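Brernthorpe Handwritten Corrections

README for the second release of the page set and transcriptions

A set of handwritten school and household pages in which the writers changed their minds, with transcriptions that keep the changes.
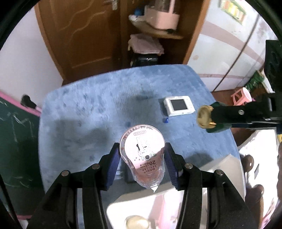

What is in the set

The set holds 262 pages of handwriting, each with a scan, a plain transcription and a marked transcription. The plain transcription gives the text as the writer left it. The marked transcription also gives what was crossed out, written over, covered up or squeezed in between lines, as far as it can be read.

The pages are letters, shopping lists, recipe cards, homework drafts, minutes of a garden club and one long family account book. All are in English. Most are in pen. Pencil pages are included, but they are harder to read and are flagged in the index.

Printed forms filled in by hand were left out. So were pages with only a signature or an address.

Why it was made

Most transcription sets keep the final wording and drop everything else. That suits people who want to search the text. It is less useful to people who study how writing gets revised, or who want to test whether a reading program can tell a struck-out word from an underlined one. Marlene Reinholz began marking corrections by hand for a course on drafting, and the files grew from there.

Folder layout

scans: one file per page, in color
plain: one text file per page, same name as the scan
marked: one text file per page, same name again
index.csv: one row per page
CHANGES.txt: what is different from the first release

File names start with a letter for the source group (L letters, R recipes, H homework, M minutes, A account book, S shopping lists), followed by a page number. The numbers have gaps where pages were withdrawn. We did not renumber, so anything that cites the first release still points to the right page.

Columns in index.csv

page_id: the file name without its ending
group: the source group letter
tool: pen, pencil or mixed
writer: a code such as W07, never a name
corrections: how many marked corrections the page has
checked_by: initials of the second reader
note: free text, often blank

The tool column is the tool used for the main text. If a letter is in blue pen and someone later added a line in pencil, it is listed as mixed even if the addition is one word.

How corrections are marked

Marks are typed in square brackets so that the files open in any editor.

[del: word] is text struck out and still readable
[del: ?] is text struck out and not readable
[over: old > new] is one reading written on top of another
[add: word] is text put in above, below or in the margin
[cover: ?] is text hidden under correction tape or fluid
[cover: ? > new] is the same, with new writing on top

We never guess at covered text. In the first release a few cover marks had a reading inside them, worked out from the back of the sheet. These have been changed to a question mark, and the old readings are listed in CHANGES.txt for anyone who wants them.

Tape and fluid share one mark. The two can look alike in a scan when the layer is thin and the paper is white. Where the reader had the sheet in hand and was sure, the note column says "tape" or "fluid." Tape tends to leave straight edges and a shadow line along one side. Fluid has rounded edges and sometimes picks up ink from the stroke under it. On lined paper both are easy to spot, as the ruling stops. On plain paper they are easy to miss, and some have probably been missed.

How the pages were read

Each page was transcribed by one person and checked by a second. Malte Stöcker and Dörte Buschmann did most of the first readings. Zdislava Hubáček checked the recipes and the account book. Volker Heitmann checked the rest.

When the two readers disagreed, they looked at the page together. If they still disagreed, the marked file keeps the first reader's version and the note column gives the other. There are 20 pages with a note of this kind, and 2 of them have more than one.

Spelling is kept as written, including in the homework drafts. Line breaks follow the page. A word split across two lines is kept split in the marked file and joined in the plain file.

Known problems

The account book was bound tightly, and the inner margin curves into the fold. Figures at the ends of lines on left-hand pages may be short a digit. Don't use these pages to add up totals.

Pages H31 to H38 were scanned with the lid open and have a gray cast on one side. The text is readable.

The shopping lists use strike-through in two ways: for a change of mind, and for an item already bought. We marked both as del. Dörte Buschmann tried to separate them by the slant of the line and gave it up after a morning. If you are counting revisions, leave group S out.

The writers are not evenly spread. One writer, W03, accounts for 80 pages, nearly all of them letters. A model trained on the full set will learn that hand better than the others. We suggest splitting by writer instead of by page.

Privacy

Everyone whose writing appears agreed to its use, or a family member did so for them. Names of private people in the text were replaced with initials in the transcriptions and blocked out in the scans. The blocks are solid gray so they can't be confused with a correction. Street names and phone numbers were treated the same way. If you find one we missed, please write to us with the page_id and don't post the page.

Use

You may copy, share and change the files for teaching and research. Please name the set and the release you used. Don't use the scans to imitate a writer's hand.

Changes since the first release

Group M is new.
Cover marks no longer contain readings.
The writer column now uses codes across all groups. Before, each group had its own.
Page R12 was withdrawn at the owner's request.
Several over marks in group H had the old and new readings the wrong way around. They have been switched.

Questions and fixes

Send corrections to Marlene Reinholz at the Brernthorpe reading room, with the page_id, the line number and the reading you propose. Scans of a better copy are welcome for the account book. Fixes are collected through August and go into the next release together.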